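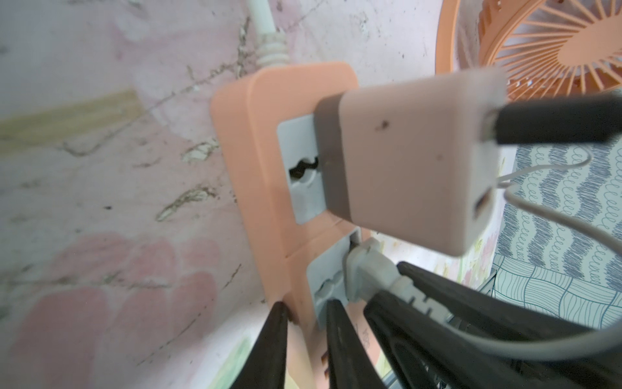
The Fluvden Warm Homes project has now come to the end of its first year, and it gives us real pleasure to write to everyone at Ketalent with the news from our side of it. You will remember that when we applied we were thinking mostly of draughts and old boilers, and we have certainly had plenty of both, but a home visit has a way of going where the householder wants it to go. Very often it starts with something small and close to hand, a power strip like the peach-orange one with a pale pink USB charger plugged into it, and the question of whether a charger costs anything when it is left in all day. (Very little, is what we say, and then we ask if we might have a look at the hot water settings.) By the second cup of tea we have usually got as far as the loft. So this report wanders a little between large things and small, and we hope you will forgive us for that, as the year did the same.

Reading time: 5 minutes

What we set out to do

Our plan was to offer a free visit of an hour or so to any household in Fluvden that was struggling to keep warm or to keep up with the bills, to leave behind whatever simple measures could be fitted there and then, and to pass on the bigger jobs to the right people. Rarau took on the booking line and the training, and we found the advisers. We started in September with two of them, both part time, which with hindsight was brave of us.

By the end of May we had visited 636 households. That is a little ahead of what we promised you, though I should say plainly that the first weeks were slow and most of the ground was made up after the cold snap, when the phone hardly stopped. The Ojeda estate accounts for a good share of the visits. The houses there are solid-walled and face the river, and once one family in a terrace had had the radiators balanced and the letterbox lined, word went along the row far faster than any leaflet we could have printed. We did print leaflets, I am afraid rather too many, and we have boxes of them left if anybody can use one with last winter's phone number on it.

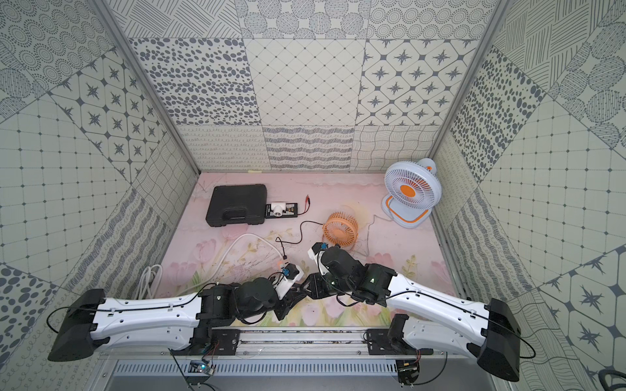
What do people ask for most often? Help with understanding the bill. We had expected it to be draught strip or thermostats, but again and again it is the paper on the kitchen table, and in particular the difference between an estimated reading and a real one. Our advisers now begin every visit by reading the meter together with the householder and sending the figure off before doing anything else. It takes ten minutes and it has done more good than I would have guessed. One lady had been paying on estimates since before her children left home, and the refund she was owed saw her through to spring with some over for a new carpet.

The small measures have gone in steadily. We have fitted radiator foil, door brushes, chimney balloons and a great deal of pipe lagging, and we have changed our supplier of door brushes once, the first lot having shed bristles all over people's hallways. The chimney balloons were a mixed success. Those who have them like them, but a fair few people want their fire at Christmas and don't care to fiddle about up the flue, and I quite see their point. Next winter we shall offer them only when asked.

The larger jobs

The hardship pot you allowed us, with grants of up to £1000 for a single household, has been the part of the work we have found hardest to manage and the part we would least like to lose. We passed 59 households forward for it. Most wanted a boiler repaired or a broken window put right, and a few needed a hot water cylinder replaced. Finding fitters was the sticking point all through January and February – there are not many in Fluvden and they were run off their feet like everyone else. Some families waited five weeks, which is too long in that sort of weather, and we lent out oil-filled radiators in the meantime. We know that electric heating is a dear way of keeping warm and we topped up meters for those households from our own reserves. You will see that in the accounts as a separate line.

We have since agreed with a firm over the hill that they will hold back one day a fortnight for our jobs between November and March. It costs us a small retainer and I would ask you to look kindly on it.
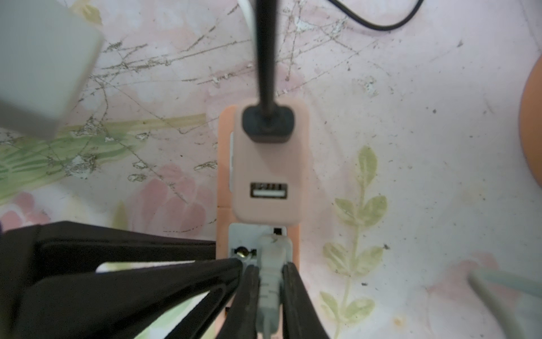 What we have learned

Damp comes up nearly as often as cold, and the two can't really be pulled apart. A family that has stopped heating the back bedroom will find the black spots there by Christmas, and then the window is kept shut to save the warmth and it all gets worse. Our advisers were a little shy of the subject at first, as it can sound like blame. Rarau ran an extra training afternoon on it in the new year, with a very good lunch, and the change in how those conversations go has been plain from the visit notes. They talk about lids on pans and where the washing is dried, and they leave a little humidity gauge behind. The gauges have been a great hit with children, who like to report on the bathroom.

We have also learned to ring back. A call a month after the visit was in our original plan and we let it slip in the busy spell, and when we picked it up again we found that a good many people had nudged the thermostat back up or lost the instructions for the timer. A second short call put most of that right. Next year the calls will go in the diary on the day of the visit.

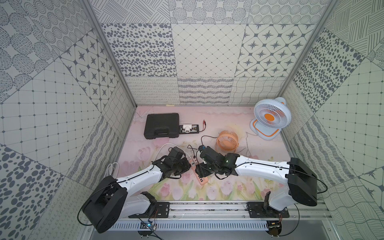 Rocío Herrera asked, when she read the draft of this, whether we were saying enough about the people we never reached, and she is right that we were not. Private tenants are the gap. Many are worried about upsetting the landlord by having anybody in, and a letter from us doesn't calm that worry, however kindly it is worded. She suggested going through the school gates and the baby clinic, where people can have a chat with no visit booked at all, and we mean to try both from September. We would move some of the leaflet money across to pay for it, if you are content with that.

The coming year

We should like to keep the same area and take on a third adviser for the winter months only. The budget sheet is attached with the final quarter still to be confirmed by our bookkeeper, and the case stories you asked for will follow once the families have had a chance to read them and change their minds. Please do come and see us too – the kettle is generally on, and the advisers would be glad to take one of you along on a visit if the householder agrees.

With warm thanks from all of us at Fluvden Warm Homes
June 22, 2024

Home About us Reports Book a visit Contact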